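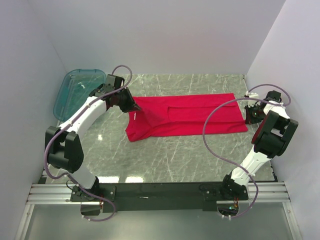
By Korkor Asante

Can a robot help with the washing? The Ploter is a kit with two robot arms that schools and clubs can buy. It comes from a company called Zamier, and its main job is handling clothes.

Each arm ends in a gripper, which works like your finger and thumb. One gripper holds the left end of the red cloth and the other holds the right end. Pulling cloth flat is hard for a robot. A brick keeps its shape when you pick it up, but a shirt flops and wrinkles in a new way every time.

The long purple cables need room to bend when the arms move. If you visit a Ploter, keep your hands off the table while it is working - the arms can't feel you there.

The kit costs $3,500 and takes an adult 70 minutes to put together. It is made for ages seven and up, with a grown-up close by. It folds towels well. Socks are still a problem, and it won't sort your clothes by colour.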